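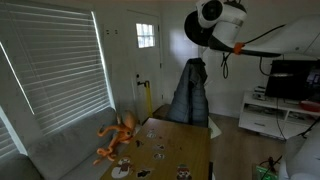
Fig. 12.1 Living room, blinds closed.

Home | Chapters | Glossary

Chapter 12: Anemia

Low red cells, tired patient. Start there. Anemia is a finding – always look for the cause. Iron loss, low B12, kidney disease, marrow trouble. Ask about diet, bleeding, meds. Then order teh blood count.

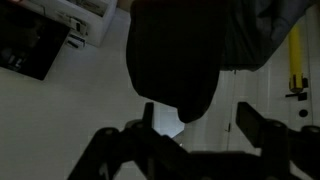 12.1 Reading the count

Hemoglobin first, then cell size. Small cells – think iron. Large – B12 or folate. More in October's update.

We use cookies. OK

Comments (2)
flateck50: Is folate on the test?
oral_b12: Yes, p. 1198. Typo in the intro btw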